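The Little Kitchen at the Back of the Workshop

The Grodel shared workshop in Zedham has a laser cutter, two lathes and a drill press older than most of its members. Since May it has also had a kitchen where nothing gets cooked. The dishes are real enough, the food is toy food, and the cook is a robot arm called Peren that a small group of members has been building in the evenings.

Peren began as a pile of secondhand motors and a very optimistic sketch. The parts bill so far stands at 3823 dollars, shared among the builders, and a good chunk of that went into joints that no longer exist. The first elbow sagged. The second held beautifully and then stripped its gears in an afternoon! The third is the one they kept, and it's a joy to watch — smooth, quiet and just a bit slow.

Then came the gripper, and the wrist camera that goes with it. Seeing your own kitchenware from a robot's wrist is a strange treat. Things you have washed a thousand times turn into terrain, all rims and glare.

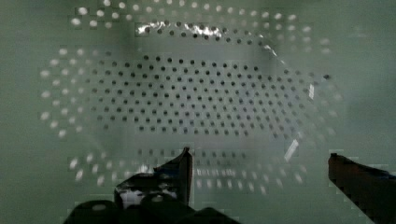

Just above the colander, fingers open.

Colanders are wonderful trouble. The rim is thin, the sides slope, and all those holes and glints give the vision software plenty to get excited about (early versions kept reporting edges everywhere). The team's answer was a small program named Younis, which compares several views before it lets the fingers close. It runs to 253 lines, and you can read the whole thing over a cup of coffee.

Practice happens on a white table, with the items moved around between runs so that Peren can't simply memorize where things are. A plush ketchup bottle asks for a very different squeeze than a mug does, and a toy strawberry is a small target for big fingers. The group has logged roughly 2000 attempts, good and bad, and they keep the bad ones because those are the ones they learn from.

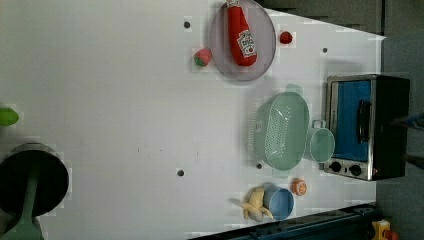
One of the builders says the software was never the hard part for her, and that she would tell any beginner to spend the first month on cables. Hers came loose 18 times before she started clamping them at every joint.

The clamps are printed in the workshop and cost pennies. Next on the bench is a softer set of fingertips, cast in silicone, and after that a second arm, if they can agree on where to bolt it.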